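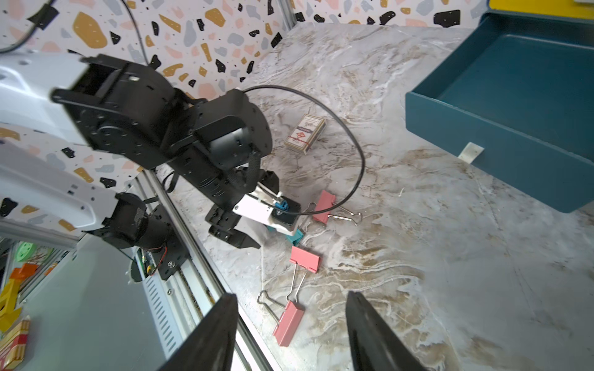

Do you really need written rules for a small two-arm bench robot?

I'd say you want them as soon as a second person starts using the bench. On your own you can get by with habits for quite a while. With two people, habits clash, and then somebody's reaching across the table to move something at the exact moment the other one presses go.

Which is how I ended up buying the Borkholm Bench Handbook. I paid $75 for the printed version with the card set, and I've been working from it since October. It's 224 pages, spiral bound, lies flat (thank you, Borkholm!), and it's written for people running small arms on a tabletop, the sort of place where the big industrial safety standards feel like they were written for another planet. It says right up front that it doesn't replace those, and that if you're putting arms in a workplace you still have to do a proper risk assessment. Good. I've read a couple of cheaper guides that skip that part completely.

So what's in it? The first third is rules for people. Where your hands may be while the arms are powered, who gets to hold the stop button, what you say out loud before you start a run. I rolled my eyes at the saying-it-out-loud bit. Then Nest Rees, who shares the bench with me, started doing it, and within a week I was doing it too. You say "live," the other person says "clear," and off you go. Takes no time at all.

The cable chapter is my favorite, and I never thought I'd type that. The basic rule is that every cable on or over the table gets walked through the full reach of both arms, by hand, at low speed, before the first run of the day. If it can loop over something, assume that one day it will. There's a little drawing style for marking your cable paths on a sketch of the table and I've gotten weirdly fond of it. The book also wants exposed wiring on the arms checked at the start of each session, with a tick on the card and your initials. Fine by me.

Then comes the part on objects and resets, and it's where I learned the most. My usual job is small stuff – binder clips and a little storage box with a drawer – and I had been very casual about putting things back between runs. The handbook asks you to write down a start state in plain words: which things are out, whether the drawer is open or shut, how far a clip may be turned before you call it a different setup. Then you stick to it, or you log that you didn't. 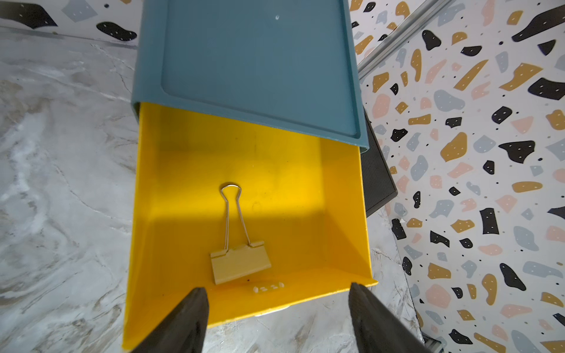 It also has a nice rule about drawers in particular. Treat the pull and the pick as separate steps with a stop between them, and write a limit for each. My old notes just said "get clip from drawer," and when a run went badly I had no clue which half had gone badly. Now I can look back and tell. I've logged around 1000 runs the new way and my notes are finally worth reading.

OK, gripes.

The card set is flimsy. Mine were curling at the corners after a couple of weeks and I ended up putting them in sleeves. For this price the cards should survive a bench.

The chapter on cameras is thin. You get a few pages on checking that the lens is clean and the mount is tight, and that's your lot. If your cameras ride on the wrists, you'll want more on what happens when a mount shifts a hair and all your earlier runs no longer line up. Kamlesh Thakur wrote a long comment about this on the Tokeo forum and I'd go read it if you can, it filled in most of what I was missing.

The index is bad, too. Try looking up "strap." It isn't there. It's under "loose items, wearable and attached," which I found by accident.

And the rules for speed limits are given as "slow," "working" and "fast" with a blank table for your own numbers. I see why, arms differ a lot. I'd still have liked one filled-in table to compare mine to.

I also looked at the Venadari checklist app before I settled on this. It's slicker and it nags you, which some people need. But I don't want my phone out on the bench, and I couldn't change the order of the steps, so I dropped it during the trial. The Waaka wall chart is a decent choice if money's tight: it covers hands, stop button and cables, nothing on resets.

Who's it for? Small labs, school clubs, people with a pair of arms in the spare room and a friend who comes over to help. If you work alone and never share your data, borrow a copy, read the cable and reset chapters, and you've got most of the good out of it.

Four stars from me. I'd go up to five with better cards and a real camera chapter. Nest says four and a half, but Nest didn't pay for it.

Updated 7th November: Borkholm wrote back about the cards and they're sending a laminated set. I'll add a note when they get here.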